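## Clumby learns where the sleeves are

Short update from the perception side of the laundry table, and it's a good one!
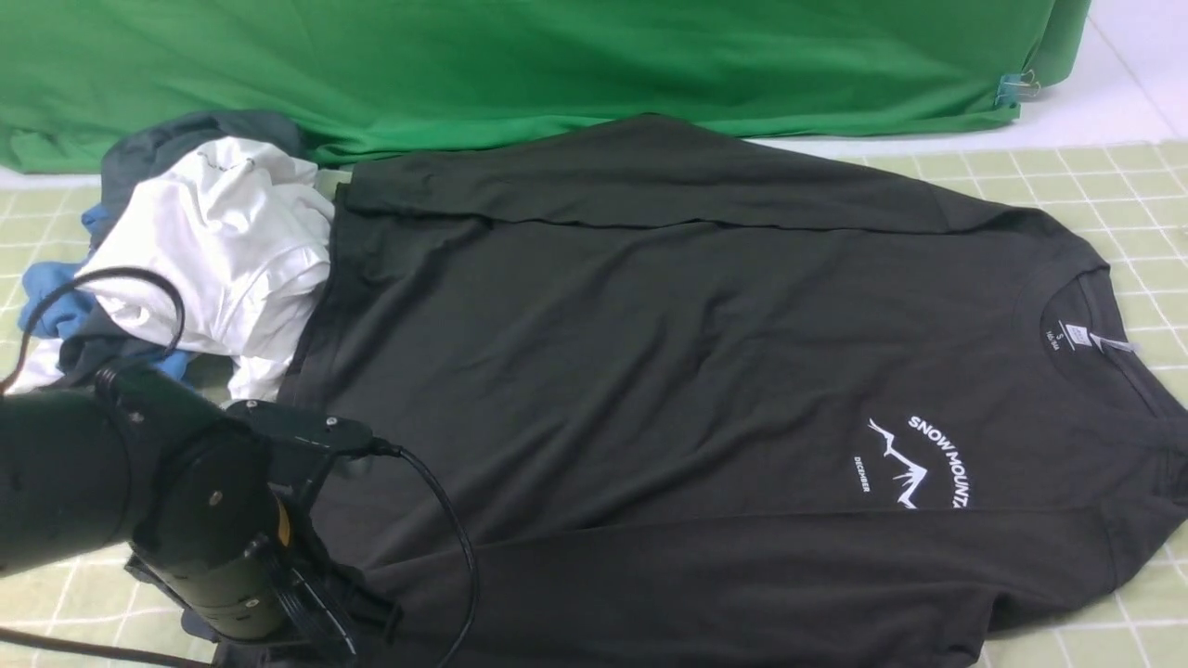
### What changed in the keypoint tracker

Long sleeves have been our sore spot since February. A sleeve folded back over the body, dark fabric on dark fabric, has very little edge for the model to hold on to, and the old version of Clumby would happily report a cuff somewhere in the middle of the torso. The planner believed it every time, and off went the arm to pinch a wrinkle.

Adoración Llorente has rewritten the way Clumby handles overlap. Every keypoint (collar, hem corners, cuffs, shoulders) now comes with a visibility score and a guess at which layer of cloth it sits on. If the cuff is on top, the planner can go straight for it. If the score is low, it asks for a small "peel" move first and then looks again. I love this change - it's a tiny bit of extra data and it makes the planning code so much easier to read.

She trained it on 1370 hand-labeled shirt views, and 589 of those have at least one sleeve crossing the body. Chest prints get their own mask now too, so a big white graphic on a charcoal shirt no longer pulls the collar estimate toward it. Collars were the surprise of the month for me: once the print mask went in, the sideways shirts got better as well, and we hadn't touched the rotation code at all.

### Still on the list

- Picking one garment out of a bunched pile. The segmenter still likes to glue a hem to whatever is lying against it.
- Cable masking. Our own cables pass over the cloth and Clumby sometimes reads one as a seam. Jostness has a filter that uses the joint angles to predict where they hang, and we're going to try it.
- Replanning takes 4 seconds after a peel. The Elis branch should bring that down, but it needs a rebase first (my job, sorry, I'm getting to it).

### Try it

The new tracker is merged and sits behind the `layered_keypoints` flag, off by default. Turn it on, run the Echevarría replay set, and open the overlay viewer next to it - watching the cuff labels hop to the right layer is really fun. If you get a keypoint that flickers between layers, save the log and send it to Adoración with the garment size. She's collecting the odd ones for the next training round.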